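**Zirkusbridge update, January 22, 2018**

Quick one from the Batstead lab, Ida is chasing me for copy. Wrist-view only policy now trained on 600 demos - no overhead view at all. Kai Rothe ran the held-out set: 9 of 13 grasps on tableware lying in odd positions. Cups on their side still teh hardest.

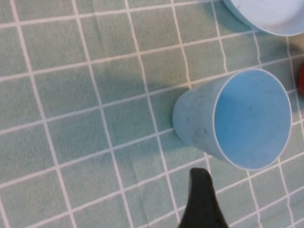
Why drop the overhead view? Fewer things to calibrate, and the arm's own shadow and elbow stop blocking the object halfway through a reach.

Main change since the last issue is the labelling. We relabel the final 2 seconds of each demo with the closing pose, so the policy gets a stronger signal near the rim. Shallow dishes next, pale colours especially, the edge is hard to pick out.

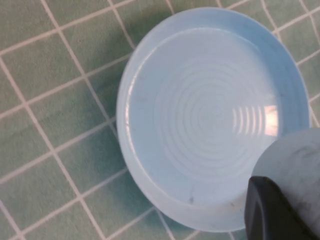 Loss weighting still being tuned, Ida Wendt has the numbers if you want them. Full write-up planned for May. Comments to Kai please, not me - I'm at Furkden untill the arm there is set up.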